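Touching up one wall without repainting the whole room?

steinbach_sue
8 June 2020
So I finally patched all the nail holes in the hallway (the last people hung a LOT of stuff) and now I'm stuck on the paint part.

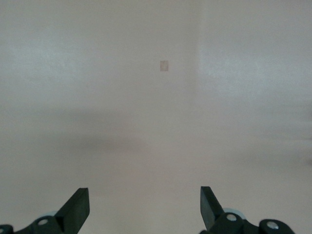
I have half a can of the off-white that came with the house, with a label that just says "hall" and the number 477. No brand, no sheen, nothing. My first try was with a little brush and I got shiny spots that jump out at me every time I walk by with the laundry. Do I keep going over them, or am I in for the whole wall?

bustbridge_bob
Whole wall, corner to corner. Sorry! I fought this for a month in our old place in Bustbridge and you can always find the spots once you know where to look. Old paint fades and a fresh dab never will match it.

Ditadero
Gonna disagree with Bob. If it's flat paint you can get away with touch-ups. Use a mini roller, thin the paint a tiny bit with water, and feather out past the patch. The brush is what got you, it leaves a totally different texture. Did you prime the filler?

steinbach_sue
Uh. No. Was I supposed to?

Ditadero
Yep, that's your shiny spots, or at least a good part of it. Bare filler sucks up paint at a different rate. Sand lightly, dab on primer, let it dry overnight and try again.

carola_g
Primer, yes, but I'm with Bob on the rest. Off-whites are the worst for this. I did the mini roller thing in my stairwell and it looked great at 11 in the morning. Then the afternoon sun came in sideways and I wanted to cry. Ended up doing the wall anyway, so I'd spent the weekend on it twice.

Ditadero
Sounds like yours was eggshell though? Eggshell is hopeless, I'll give you that.

carola_g
It was flat. Says so right on the can, I went and checked :)

bustbridge_bob
Ha. Also Sue, how old is that can? If it smells like rotten eggs, toss it. Ours was nearly 9 years old and the smell hung around for days.

steinbach_sue
No smell, just a skin on top that I pulled off. Heike next door says to cut a chip out of the wall behind the door and get it matched at the store, and a quart is cheaper than I figured. Has anybody had luck with that?

carola_g
I've done it. Get a chip as big as a quarter at least, and wipe it clean first or they'll match the dirt.

steinbach_sue
OK, primer tonight, chip tomorrow, and I'll roll the one wall if the patches still show. Does 30 minutes between coats sound right?

Ditadero
Too short. Give it two hours, more if it's muggy.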